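3 min read

I spent most of Thursday clearing out the back room. It took 12 bags and one trip to the dump, and I still have a stack of paint lids I can't match to cans. I kept the shelf brackets, the good extension cord and the box of screws from the old Agyeman bookcase.

The plan is to keep everything in there white and matte. I had gloss in the last place and wiped fingerprints off it for 5 years. Matte marks too, but I mind it less — a damp cloth and a little dish soap is all I use. I tried a Rekon cleaning pad once and it left shiny spots, so I threw out the other 3.

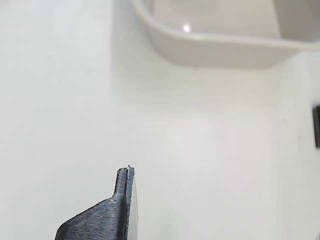
Portland, April

White is never one color. It goes a little blue on the left and creamier toward the right, and it's smooth nearly all the way across. I can live with that. I still want a warmer bulb for the evenings, and the shelves go up after that, if I can find the level.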